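Flokine (home robot)

Last edited in September. By the Ollgate Workshop Wiki editors

This site uses cookies to remember your language and reading settings. Accept / Manage

Flokine is a two-armed household robot design for home builders. It was developed at Ollgate, a shared workshop, and the drawings, parts list and control software are free to copy. The design is meant for slow indoor jobs with soft goods, such as picking up clothes, moving pillows and pulling a blanket straight. It isn't intended for lifting people or for use outdoors.

Name

The first version was called Tultell, a name now used only for its base plate. The name Flokine came in when the second arm was added. Some older files still carry the Tultell name, and builders are advised to check the revision letter in the corner of each drawing before cutting anything.

Construction

A Flokine has a wheeled base, a central column, two arms and a head camera. The base holds the battery low down and is weighted at the back, where a builder can add or remove steel plates. The column is a single length of aluminum extrusion. Most builders buy it cut to size, though Ollgate has a saw that members can use.

Each arm ends in a small two-finger gripper. The gripper bolts to a printed bracket, and the bracket bolts to the last segment of the arm. Early brackets split along the layer lines when the gripper closed on something hard. The current bracket is thicker at the bolt holes and is printed lying flat. A full set of brackets takes 43 hours on a small printer.

Cables run outside the arm. An internal route was tried and dropped, as a broken wire meant taking the whole arm apart. The outside route needs a loop of slack at each joint. If the loop is too short the connector works loose, and if it is too long it catches on furniture.

Work on beds

Bedrooms are the most common place for testing. A bed gives the robot a large soft surface at a usable height, and a dropped object does no harm. The usual starting tasks are to grip a pillow by one end, drag it to the head of the bed, and fold back a blanket.

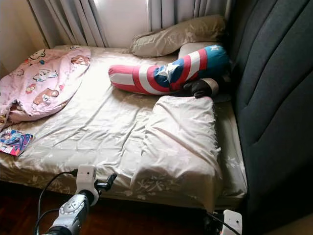 Shiny fabrics give more trouble than dull ones. Satin reflects window light back to the head camera, and the depth reading can drop out in patches. Drawing the curtains helps, as does moving the robot so that the window is to one side. Satin also slides between bare plastic fingers. The common fix is a strip of silicone tape on each finger, replaced when it stops feeling tacky.

Printed fabrics can confuse the software in another way. A blanket with many small figures on it may be split into several objects. The Ruggiero settings file, named after the branch it came from, joins nearby patches that move together and is now loaded by default.

Control

The robot is driven by hand during setup, using a pair of smaller leader arms that the operator moves. Each motion is recorded and can be played back or used for training. The guide asks for 200 recordings of a task before the first training run, with the pillows and blanket in a different place each time. Larger sets of 2000 have been shared between workshops.

Safety

The main switch cuts power to both arms, which then drop. Operators are told to keep the arms over the mattress or the floor during tests and to stay out from under them. Battery charging is done on a tiled or concrete surface with someone in the room.

See also

Tultell base plate
Leader arm calibration
Gripper finger covers

Contact | Copyright Ollgate Workshop Wiki | Back to top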